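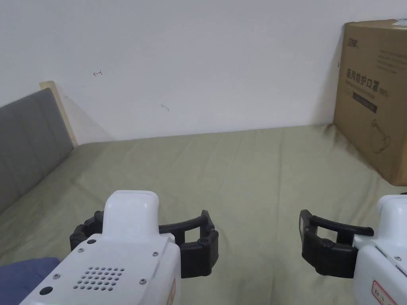
Grey headboard, sage-green sheet, white wall.

How to write a death notice for the local paper
Last updated 11/5/25

If you are reading this you have probably been handed the job by relatives who said you were "good with words", meaning you once wrote a complaint to the water company and got a reply. You will also have a deadline, a headache and three people with opinions. A decent notice can be written in an evening all the same.

These steps are based on how the Rellivberg Courier and the Basum weekly take their notices. Other papers differ in the small print, so check before you pay.

Notice or obituary?

A death notice is the short paid item at the back. It says who has died, when, and where the funeral is. An obituary is the longer piece about the life. Some papers run obituaries free if they like the sound of the person, and some will sell you the space. You can do both, but write the notice first. It has a date on it that people need.

Before you start

Find out the following and put it all on one sheet of paper:

Full name, including any middle names the person spent a lifetime hiding
The name everyone used
Maiden name or former names
Age and date of death
Date, time and full address of the service
Whether there is a burial or cremation, and whether it is private
Where people are to go afterwards
Flowers or donations, and to whom
The name and telephone number of the funeral director

Check the age against a birth certificate or passport. Families are surprisingly vague on this, and at least one aunt will turn out to have been shaving off a few years since her second marriage. Decide now whether you are going to expose her.

Do not send anything until the funeral director has confirmed the time in writing. Hafþórsson in Basum will email it over the same day if you ask. A time somebody remembers from a phone call is a rumour.

Step 1. Write the first sentence

It needs the name, the age, the place and the date. Something like: "Surname, First Name (Nickname), of Basum, died at home on 14 April, aged 81."

Put the nickname in. Half the people who ought to be at the funeral never knew him as anything else, and they will skim straight past a Reginald.

"Died" is a perfectly good word. "Passed away" is fine too if the family prefers it. Anything involving wings, harbours or the great bowling green in the sky will have to be read by people over breakfast, so go gently. Leave out the cause of death unless the closest relatives want it in. If they disagree among themselves, leave it out.

Step 2. List the family

This is where the trouble is. The usual order is husband, wife or partner, then children by age, then grandchildren, then brothers and sisters. Partners of children generally go in brackets after the child.

Former spouses are a matter for judgement. So are stepchildren, except that it really isn't much of a matter - if they were treated as family, they go in as family, in the same list and by the same rule as everybody else.

If there are a great many grandchildren, "and their grandchildren" offends no one, whereas naming all of them and missing one will be brought up at Christmas until you are in the paper yourself. Dogs are permitted. Basum charges for them at the same rate as people.

Step 3. Add one true thing

You have room for a line about who they were. Spend it on something a stranger could not have guessed. "Loved by all who knew her" could be anyone, and in most cases overstates the position. "Kept bees and grudges" is better, if the family will stand for it. A job, a club, a street they lived on for decades or a dish they insisted on bringing will also do nicely.

One line is enough. Two if they were very old.

Step 4. Give the service details

Write the weekday as well as the date, then check that the two agree. Give the whole address, postcode included, even if "everyone knows where St Anne's is". The cousins do not. There are also two St Anne's.

If the gathering afterwards is somewhere else, say so, and say whether all are welcome. People do not like to assume, and will stand about in the car park working it out from each other's faces.

For donations, use the charity's full name. If you don't want flowers, "family flowers only" is the usual wording and florists understand it.

Step 5. Cut it

The Courier's basic rate covers up to 223 words. At 228 you are paying for the next band up, and nobody's memory was ever improved by five extra words. First to go should be adverbs, then "sadly", then the sentence your brother-in-law asked for.

Abbreviations save less than you would think and make the whole thing look like an advert for a second-hand car. Spell out the months.

If you have ended up with 2,051 words, you have written an obituary, possibly a rather good one. Save it under another name, send it to the features desk or read from it at the service, and go back to step 1.

Step 6. Have it read aloud

Give it to somebody who was not involved in writing it and ask them to read it out slowly while you follow along on your sheet of facts. You are listening for wrong names, missing names and the word "public" with a letter gone. Then get the next of kin to say yes to the final version. By text message is fine, and gives you something to point at later.

Step 7. Send it in

The Courier takes notices by email or at the front desk until noon two working days before it comes out. Basum is a weekly, so if you miss the slot you may find yourself announcing a funeral that has already been held. Ring them.

Both papers will want to confirm the death with the funeral director before they print. They are not being rude. People do send in false ones, usually about neighbours.

Ask for a proof and read it properly, telephone number included. Ask as well whether the price covers the online version. The Rellivberg notices also go up on Flurard, where mistakes can be corrected afterwards and where strangers can leave candles. You can switch the candles off under Settings.

After it is printed

Buy 7 copies, or however many the family will want plus a couple. Cut one out, write the date and the name of the paper on the back in pencil, and put it in with the certificates. Somebody doing the family tree will be very glad of it, and will then ring you up to ask about the aunt's age.

If there is a mistake, tell the paper that morning. They will normally run it again free if the error was theirs. If the error was yours, they may well do it anyway, so be polite and have the corrected wording ready before you pick up the phone.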